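Explore Science Animals History Make Quizzes

Explore > Science > Forces and machines > Gears

Reading time: 4 minutes

How do gears work?

Have you ever looked closely at the chain end of a bicycle, or peeped inside an old clock? Then you've met gears! A gear is a wheel with teeth round its edge. Put two of them side by side so the teeth fit into each other, turn one, and the other has to turn as well. It can't help it!

Which way do they spin?

Try this with a friend. Hold your hands up flat, palm to palm, and slide yours to the left. Your friend's hands get pushed along too. Gear teeth push on each other in much the same way, but because the gears are round, the second one spins in the opposite direction. If the first goes clockwise, the second goes anticlockwise. Add a third gear to the line and it goes clockwise again. (Now see if you can work out what a fourth one would do!)

Fast or strong?

Now for the really clever bit. Gears don't have to be the same size. Imagine a big gear with 28 teeth joined to a little one with 14. Every time the big one goes round once, the little one whizzes round twice. You've made something go faster without turning the handle any quicker!

Swap them over, so you're turning the little gear, and the big one goes round slowly but pushes with much more force. That's what happens when you change to a low gear on your bike and pedal up a steep hill. Your legs go round and round, the bike creeps along, and up you go.

A clock the size of a shed

In the town of Eruvmont there is a tower clock with 289 gear teeth in its main set of wheels, and every single one has to be the right shape. If one tooth snaps, the hands can slip and the whole town is late for lunch! The clock is cleaned each October, and children are allowed up the stairs to watch.

Make your own

You will need thick cardboard, 3 drawing pins, a cork board and some corrugated card (the wavy sort).

Cut out three circles of different sizes. Peel the paper off one side of the corrugated card so the bumps show, then glue a strip round the edge of each circle, bumps facing out. Ask a grown-up to help you pin the circles to the board so that the bumps just touch. Give one a gentle turn and watch them all go!

If your gears get stuck, move the pins a tiny bit further apart. If they slip, move them closer.
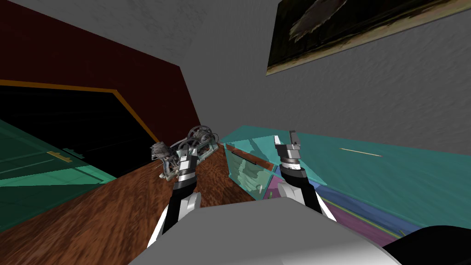

When you've got three turning nicely, try adding a fourth, and draw an arrow on each one to show which way it spins.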